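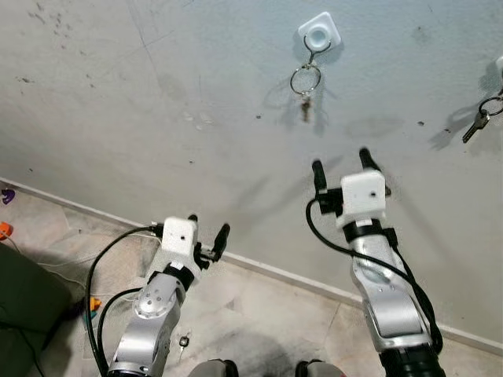

4. Putting up the adhesive hooks

Your Prolari hallway set comes with stick-on hooks, so you can get your keys off the kitchen worktop without drilling a single hole. It's a lovely quick job, and most of the time goes on waiting for the glue to do its work!

Before you start

You'll need the hooks, the alcohol wipes from the small packet, a pencil, a tape measure and a dry cloth. Choose a smooth painted wall, a tiled one or a flat door. The pads don't get on with wallpaper, bare brick or fresh paint. If you've painted in the last 40 days, put the box away and come back to it (we know, it's hard to wait).

CAUTION: Keep hooks away from radiators, cookers and light fittings. Heat softens the pad.

4.1 Marking the wall

1. Stand by your front door as if you've just come in with your shopping. Reach out to the wall with your free hand. That's usually a good spot.

2. Check the height. We suggest 915 mm from the floor for a household with children or a wheelchair user, and higher if you have a puppy that chews.

3. Make a light pencil dot for each hook. Leave plenty of space between them, as a big bunch of keys swings out further than you'd think when you grab it.

4. Hold a hook over each dot and open and close the door fully. Nothing should touch.

4.2 Cleaning

5. Wipe each spot with an alcohol wipe, going a little wider than the base of the hook.

6. Dry with the cloth and wait 5 minutes. Don't use washing-up liquid or furniture polish – both leave a film that the pad can't grip.

4.3 Sticking

7. Peel the backing off the pad. Try not to touch the sticky side.

8. Line the base up with your pencil dot and press it on, starting at the centre and working outwards.

9. Push hard with your thumb for 40 seconds. Count it out loud if you like, it's longer than it sounds!

10. Leave the hook empty overnight. If you put it up at nine in the evening, it'll be ready for your keys after breakfast.

NOTE: In a cold porch, especially from November onwards, warm the room first and give the pad a full day.

4.4 Sorting your keys

Now the fun part. Xuelian Xia, who wrote the first version of this guide for our Noltley shop, swears by giving every key its own ring and only joining up the ones you carry daily. Shed keys, meter cupboard keys and the neighbour's spare can each hang alone, and you'll find the right one in seconds.

Coloured tags are in the Fang accessory pack, sold separately. A dab of nail varnish on the key works very well too.

CAUTION: Don't write your address on a tag. If your hooks can be seen through a letterbox or window, move them.

4.5 Taking a hook down

11. Warm the base with a hairdryer on low.

12. Slide a length of dental floss behind the pad and saw gently downwards.

13. Roll off any leftover glue with your finger.

Pads can't be used twice. Spares are kept at our Noltley and Clusden shops, or you can order them with the card at the back of this booklet.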